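Orange (color)

By Ikhsan Teoh
Last reviewed: January

Orange is the color between red and yellow in the visible spectrum. In painting it is a secondary color, made by mixing red and yellow pigments. On screens it is made from strong red light and a smaller amount of green. Its opposite on the traditional color wheel is blue.

Name

The English word for the color comes from the fruit. The fruit's name reached English through Old French and goes back, by way of Arabic and Persian, to Sanskrit. Before the word was in general use, English speakers described the color as a mixture of yellow and red, and many orange things were simply called red. The robin's "red" breast is a surviving case.
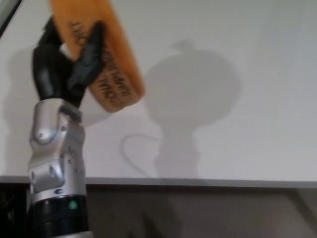 An orange rectangular block.

Pigments and dyes

Early orange pigments came from minerals. Realgar and orpiment, both compounds of arsenic, were used in several parts of the ancient world and are poisonous. Ocher, a natural earth colored by iron, gave a duller but safer shade. Cloth was dyed orange with madder, saffron, safflower or annatto, often by dipping it first in a yellow bath and then in a red one.

The town records of Mavbridge mention a dyers' yard in 1156 and again in 1357, by which time it had 2 vats set aside for yellow and red work. Aba Fiadzo, in her study of the Mavbridge accounts, argues that the yard sold its orange cloth mainly to the neighboring market at Brenance. The Aryee collection holds some 100 scraps of dyed wool from the district, several of them badly faded.

Shades and surface

Paler oranges include peach and apricot. Darker ones pass into rust and, when dark enough, are seen as brown. The same dye can look different from one material to another. On a hard, smooth surface the color tends to appear even, apart from highlights. On fabric with a pile, the fibers catch light at different angles, and folds can make a single shade look like several. Velvet and plush show this effect strongly. Dyers therefore compare samples lying in the same direction and under the same light.

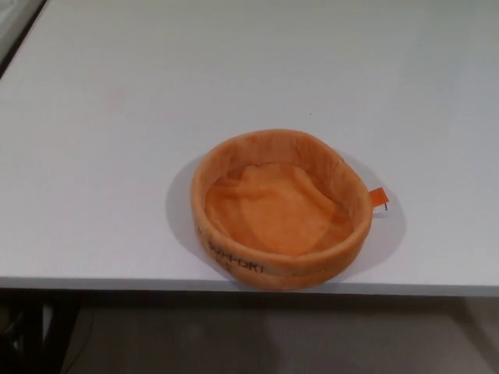

Uses and meaning

Orange stands out well against sky and water and is widely used for life jackets, traffic cones and work clothing. It is the national color of the Netherlands, through the House of Orange, and shades of it are worn by monks in several Buddhist traditions. In much of North America it is linked with fall and with Halloween.

See also

Red
Yellow
Brown
Mavbridge dyers' yard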